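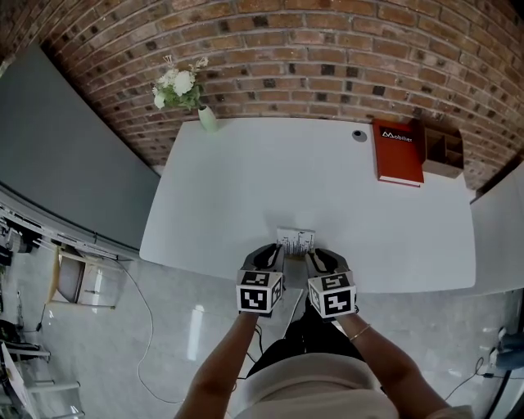 Fig. 2. Junlow table against the wall, with vase, book and desk organizer at the back.

4. Setting out the tabletop

Do this once the table is standing level and the drawer slides freely. Allow a few minutes.

4.1 Wipe the top with a soft, barely damp cloth. Dry it before you put anything down, and go over the rounded corners as well.

4.2 Push the table up to the wall. The cable hole goes at the back. If you plan to run a cord through it, leave a gap wide enough for the plug – 2 inches suits most chargers.

4.3 Place the vase in the back left corner. Artificial flowers need no water. Turn the stems until the blooms lean toward the wall and leave the middle of the table clear.

4.4 Lay large books flat in the back right corner, next to the desk organizer. Keep the cable hole uncovered.

Note: The organizer is cardboard. Use it for paper, pens and other light items, and keep it away from drinks.

4.5 Bring in small boxes last. Hold each one by its sides and lower it upright at the front edge, then move it back to where you want it.
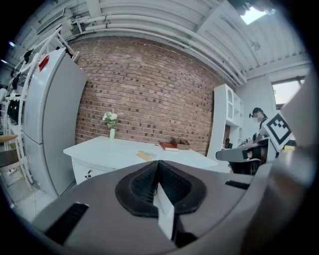
4.6 Check that the drawer still opens all the way. If it rubs, take everything off the top, loosen the two rear screws a quarter turn and repeat step 3.

Caution: Do not drag the table with items on it. A tall vase tips easily – carry it separately.

Caution: Do not clean brick with the cloth you use on the tabletop. Grit from the wall will scratch the finish.

Spare drawer handles and screws can be ordered from Fisitz under part number 125.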